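Skollton quarry fee going up in May, anybody read the actual notice?
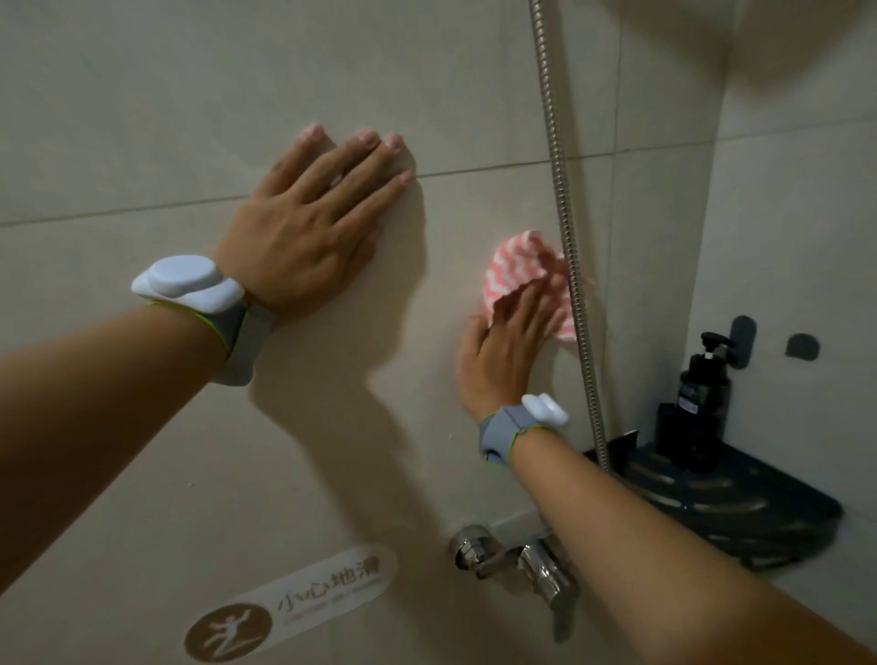
Wiping down the bathroom tile.

Forums > Stavotbridge Area > Mining, Quarries and Land Use
27 replies, showing page 1

gritsifter
The county posted the new extraction fee schedule for the Skollton pit and the two smaller ones up the Bisik road. It goes from 4 percent of the sale price to 7 percent, starting in May. Koppel Aggregates already says it will "review its staffing position," and we all know what song that is. I drive for a hauler that gets most of its loads out of Skollton, so I have a dog in this. Has anyone gone through the whole thing or are we all working off the headline like usual?

old_benchmark
Working off the headline, thank you. It's a proud tradition here.

marlpit77
I read it. Two things the headline left out. One, the fee is on the price at the gate, before trucking. Two, any pit selling under 467 loads a year stays at the old rate. So the little Bisik pits don't pay a cent more and everybody up there can put the pitchforks away.

gritsifter
The Bisik guys were at my window this morning telling me they were finished. I'll let them know they've been spared.

Dolomite Dave
Three points on the gate price is three points on every driveway, culvert and church parking lot in this county. Koppel isn't going to eat it. The county is Koppel's biggest customer for road base, so the county is raising a fee that the county will then pay. Somebody went to college for that.

marlpit77
Page 3, Dave. Stone sold to the county for road work is exempt.

Dolomite Dave
Fine. The church parking lots then.

ferncreek_lady
I live on the haul road and I would like to say a word for the fee. The money is supposed to go to the road fund. I've replaced two windshields, and my mailbox has been flattened so often the carrier knows the spare. If Koppel has been getting by on 4 percent all these years while the rest of us paid for the potholes, I can't find the handkerchief.

gritsifter
"Supposed to" is pulling a heavy load in that sentence. The last fee was supposed to go to the road fund too. We got a sign.

ferncreek_lady
It's a nice sign.

Cúc Hà
I do the books for a landscaping outfit that buys from Skollton, so I ran it. If Koppel passes on every penny, our stone bill goes up less than our insurance did last year. Annoying, but we won't be laying anyone off over it. What bothers me more is that they can change the rate again with thirty days' notice. You can't bid a job for the fall on thirty days' notice. I'd take a higher number if they promised to leave it alone for a while.

old_benchmark
Cúc, please, we don't do arithmetic in this section.

shotfirer_ret
I worked at Skollton under three different owners and heard every one of them say the next fee would close the place. They said it about the dust rules. They said it when we asked for a second toilet. There are 162 people on the payroll there now, which is more than when I started. The stone isn't going to get up and move to another county.

Dolomite Dave
No, but the contracts can. There's a pit across the line that pays no fee at all and would love the business. You're retired, it's easy to be relaxed about it.

shotfirer_ret
That pit is soft stone and you know it. Put it under a truck route and you'll have gravel soup by spring. But fair enough on the retired part. I'm very relaxed.

gritsifter
He's not wrong about the soup. I've hauled it. Half the load leaves by the tailgate.

marlpit77
Can I say where I land, as the only person cursed with having read it? The rate is okay. The thirty days is bad, Cúc is right. And the part about who checks the load count is one sentence long and says the operator will report "in good faith." A pit sitting near the cutoff is going to have a lot of faith come December.

Dolomite Dave
So now everybody's a crook.

marlpit77
I said faith, Dave.

ferncreek_lady
I can see the trucks from my porch. I'll count them for the county if they fix my mailbox.

gritsifter
Comment period is still open, the form is on the county site under Land Use, second tab. It logs you out if you take too long, so write it somewhere else first and paste it in. I lost a good one.

old_benchmark
How good?

gritsifter
Two paragraphs. No swearing until the end.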